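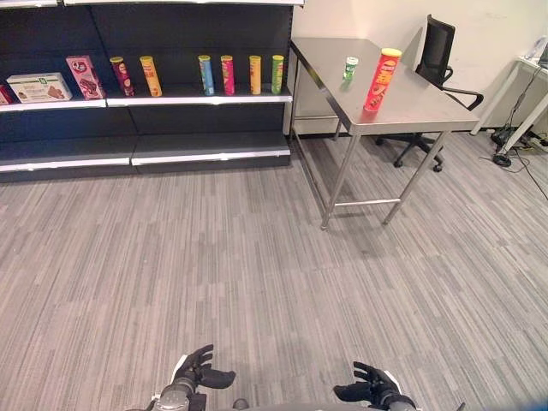 Home Browse Phones & Tablets Storage Ask Log in

Copied 601 photos off my phone, drive says 600. Which one is missing?

gravel_road_gary
July 2, 2019

I've been putting off clearing my phone since April, when it started telling me it had no room for a software update, a voice message or, on one occasion, a screenshot of the message saying it had no room. So I finally bought a Wotano portable drive from the Baloch outlet near us and copied the camera folder across through my laptop.

The phone says 601 items. The drive says 600. I've done it twice, once by dragging the whole folder and once by selecting everything and pasting, and got 600 both times, so at least it's consistent. The second go took 29 minutes, most of which the progress bar spent claiming to be nearly finished.

I use the Dander app for automatic backup as well, but it only keeps the smaller versions unless you pay, and I haven't paid. I want the originals on the drive before I wipe anything. Is one photo gone? Is it a good one? And how do I work out which it is without looking at the whole lot side by side like a customs officer? I have Drernari on the laptop (free version) if that's any use.

tinfoil_and_toast

Drives lose files all the time. Take it back and get a bigger one.

bramblejack

A bigger drive will do exactly the same thing, with more space left over to do it in. Please keep your receipt in the drawer for now.

My money is on a name clash. Phones are not very imaginative about naming. If yours has two camera folders (a lot of them do, once you've swapped a memory card or let a messaging app save pictures), you can have two different photos with the identical file name sitting in two places. The phone's gallery shows both as one happy album. Copy them into a single folder on the drive and the second lands on the first. At some point your laptop may have asked if you wanted to replace or skip, and you clicked something to make the box go away. We have all clicked something to make the box go away.

To check, make two empty folders on the drive, one for each folder on the phone, and copy each across separately. Don't merge them. Then look at the totals again. If they come to 601, you've found your stray and nothing was ever lost, it was just being sat on.

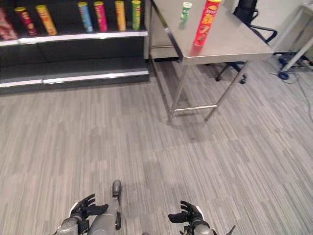
Whatever you do, don't let Drernari "tidy duplicates" on its default setting. By default it matches on file name only, and that's the very thing that has gone wrong here. It's like sorting that row of canisters by the yellow lids and deciding the light blue one and the green one must be the same product. Go into the settings and switch the comparison to contents. It's slower, but it will look at what is in each file, and the free version does allow it - the option is just hidden under Advanced, where they put everything useful so we won't touch it.

Once you have the two folders, rename the files in one of them with a prefix and you can merge them as much as you like. Open a handful from the drive itself before wiping the phone, including a couple of videos. A file that shows up in the list isn't always a file that plays.

And check the recently deleted album. Some phones include it in the total and some don't, and I've stopped trying to predict which.

oldmodemsound

Agree with the above about names, but there's another possibility. Some phones keep a hidden file in the camera folder for thumbnails and count it as an item. Laptops usually hide it from you and don't always copy it. In that case your missing masterpiece is a bit of housekeeping and you can let it go. Turn on hidden files on the laptop and see if anything starting with a dot shows up.

I had a difference of 6 once. Five were hidden files. The other was a picture of the inside of my pocket, and I recovered it after a full evening's work.

gravel_road_gary

Two folders it was. Both had a file with the same name, one a photo of a boat and the other of a parking sign. The drive had kept the parking sign. Copied them separately and now have 601. Cheers bramblejack, the receipt is staying in the drawer.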